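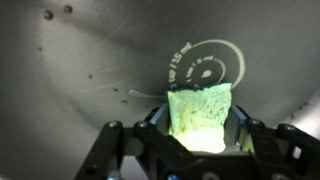

Schwamm zwischen den beiden Fingern des Greifers, dahinter gebürsteter Edelstahl mit aufgedruckten Messmarken.

Donnerstag, 21. Januar 2021
Von der Redaktion Handhabungstechnik

Clifford Gauthier legt zuerst das Datenblatt auf den Tisch und dann einen trockenen Haushaltsschwamm. Der Anwendungstechniker betreut bei Enache den Greifersatz Nidix, der seit dem Herbst als Nachrüstpaket für kleine Knickarmroboter angeboten wird. Das Paket umfasst einen Zweifingergreifer, eine Kamera für das Handgelenk, die Steuerplatine und ein Softwaremodul namens Druveck, das die Greifkraft regelt. Gedacht ist es für Betriebe, die Behälter und Kochgeschirr zwischen zwei Chargen reinigen müssen und dafür keinen eigenen Sondermaschinenbau beauftragen wollen.

»Ein Schwamm ist als Werkstück unangenehm«, sagt Gauthier. »Er hat keine definierte Kante, er gibt nach, und seine Masse ändert sich während der Arbeit um ein Mehrfaches. Ein Regler, der für Aluminiumteile ausgelegt wurde, drückt ihn entweder platt oder verliert ihn beim ersten Richtungswechsel.« Druveck arbeite deshalb mit zwei Kennlinien, einer für das Aufnehmen und einer für das Wischen. Umgeschaltet wird, sobald der Motorstrom einen Kontakt mit der Behälterwand meldet. Wie hoch diese Schwelle liegt, gibt der Anwender bei der Einrichtung selbst vor.

Die Finger sind als durchbrochene Koppelgetriebe ausgeführt und tragen an den Innenseiten flache Kontaktbacken. Auf Riffelungen habe man verzichtet, sagt Gauthier. Im Versuch hätten sie den Schwamm seitlich ausgefranst, und die Rückstände ließen sich aus den Rillen nur schlecht entfernen. Die glatte Backe brauche mehr Anpresskraft, sei dafür aber in einem Arbeitsgang abzuwischen. Ein Backenwechsel dauert nach Angabe des Herstellers 4 Minuten. Der Greifer muss dazu nicht vom Flansch genommen werden.

Schwieriger als das Halten ist nach Gauthiers Darstellung das Sehen. Gebürsteter Edelstahl spiegelt die Beleuchtung je nach Winkel als breite Aufhellung, und gewölbte Flächen verschieben diese Aufhellung bei jeder Bewegung des Arms. »Die Kamera sitzt am Handgelenk, also wandert der Reflex mit. Wer nur nach Helligkeit auswertet, reinigt am Ende den Reflex.« Die Software vergleicht stattdessen mehrere Aufnahmen aus leicht versetzten Positionen. Was am Metall ortsfest bleibt, gilt als Merkmal der Oberfläche, also ein Kratzer, ein Aufdruck oder ein Fleck.

Damit ist der Fleck noch nicht vom Kratzer getrennt. Gauthier räumt ein, dass das Modul kleine dunkle Punkte nicht zuverlässig einordnen kann. Ob es sich um Rückstände oder um Lochfraß handelt, lasse sich einem Einzelbild häufig nicht entnehmen. Die Routine fährt solche Stellen zweimal an und meldet sie dem Bediener, wenn sie danach unverändert erkannt werden. Aufdrucke wie Skalen oder Löffelmaße werden beim Einlernen maskiert. »Sonst schrubbt das System so lange an der Beschriftung, bis sie weg ist. Das hatten wir im Mai bei einem Kunden, und er war nicht erfreut.«

Zur Standzeit nennt das Datenblatt 3.000 Greifzyklen bis zur ersten Sichtprüfung der Lagerstellen. Im Dauerlauf beim Dienstleister Fitside, der den Satz über 96 Stunden betrieben hat, fiel laut Gauthier eine Verschraubung an einem der Koppelglieder durch nachlassendes Anzugsmoment auf. Seitdem wird die Schraubensicherung ab Werk aufgetragen. Ältere Sätze rüstet Enache auf Anfrage nach, die Versandkosten trägt der Betreiber.

Auf die Schutzart angesprochen, wird Gauthier knapp. Der Greifer sei gegen Spritzwasser geschützt, die Kamera nur mit der optionalen Haube. Ohne Haube empfiehlt er, das Becken vor dem Wischen ablaufen zu lassen. Für Laugen oberhalb der im Handbuch genannten Konzentration gebe es keine Freigabe, auch nicht kurzzeitig. Die Einrichtung eines neuen Behältertyps veranschlagt er mit rund 30 Minuten, sofern ein Volumenmodell vorliegt. Ohne Modell muss die Kontur von Hand abgefahren werden.

Eine Variante mit Kraftsensor im Finger ist in Erprobung. Einen Termin nennt Gauthier nicht. Der vorhandene Kabelbaum sei dafür bereits vorbereitet, die Steuerplatine müsste getauscht werden.

Zuletzt erschienen
Kabelführung am sechsten Gelenk: drei Lösungen im Vergleich
Beleuchtung für spiegelnde Oberflächen
Anzugsmomente an Leichtbaugreifern prüfen
Handgelenkkameras kalibrieren ohne Messraum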